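Lultimura Indoor Humidity Log, data card

Version date: 2019-01-30
Maintainers: Wilmer Quintero (loggers, calibration), Rakiya Anozie (tables, release)
Status: closed, corrections only

Summary

Lultimura is a set of relative humidity and air temperature readings taken indoors in homes and small workshops in the Arboleda valley. It was put together for people who store, finish or repair solid wood and want to know what the air in an ordinary heated room does over a season. Outdoor weather is not included. Join against a station record of your choice using the UTC timestamp.

Contents

readings.csv: one row per logger per interval
sites.csv: one row per site, with room type, heating type and floor level
loggers.csv: serial, firmware, calibration offset, install and removal times
gaps.csv: known outages with start, end and cause code
notes.txt: free text from the site visits, lightly edited

Fields in readings.csv

site_id: string, matches sites.csv
logger_id: string, matches loggers.csv
ts_utc: ISO timestamp, end of the interval
rh: relative humidity in percent, offset already applied
temp_c: air temperature in degrees Celsius, offset already applied
flag: empty, or one of S (suspect), M (moved), B (low battery)

Readings are averages over the interval, which is 300 seconds at every site. Loggers keep their own clocks. Drift was checked at each download and corrected linearly between visits. The original clock values were not kept.

Collection

All loggers are the Ferkero wall model with the stock sensor cap. They were mounted on interior walls at shelf height, away from windows, radiators and kettles where the room allowed. At 4 sites the room did not allow it, and these are marked constrained = 1 in sites.csv. Treat their short peaks with caution. The Zastamton site is a basement and behaves differently from the rest. It should be left out of any average meant to stand for living space.

Calibration was done before installation and again after removal, over saturated salt solutions in a closed box. Where the two results differed by more than 5 points of relative humidity, the logger was dropped from the release and its rows are absent. There is no separate table of dropped loggers.

Known problems

Readings above 90 percent are not reliable with this sensor cap and all carry flag S. They have not been clipped.
Two firmware versions round temperature differently. The effect is below the stated accuracy but shows up as banding in scatter plots.
Some site visits in October were done with the heating off at the owner's request. See notes.txt before using that month as a baseline.
The M flag is set from visit notes, so a logger that was moved and put back between visits will not carry it.

Changes in this version

Fixed swapped heating codes for two sites.
Removed duplicate rows at the clock change.
gaps.csv now uses the same timestamp format as readings.csv.
Dropped the column dewpoint. It can be computed from rh and temp_c, and the old values had been computed before the offset was applied.

Use and terms

Free to use and redistribute with attribution to the Lultimura log. Street addresses and owner names have been removed and will not be supplied on request. Send corrections to either maintainer with the site_id and the time range. 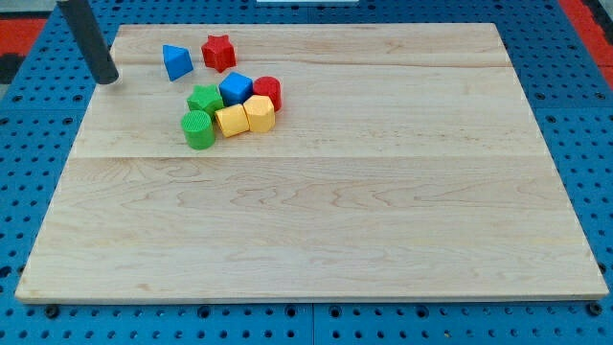

Wood movement is not measured in this log, and rh should not be read as a stand-in for moisture content. A board follows the air with a lag that depends on species, thickness and finish. Readers who pair the log with their own measurements should take width across the grain. On a maple board made of planks joined edge to edge, with the grain running mostly along the seams, that means measuring square to the long seam and recording each plank separately as well as the full width. Enter the readings with the same ts_utc format so that they join to readings.csv without conversion.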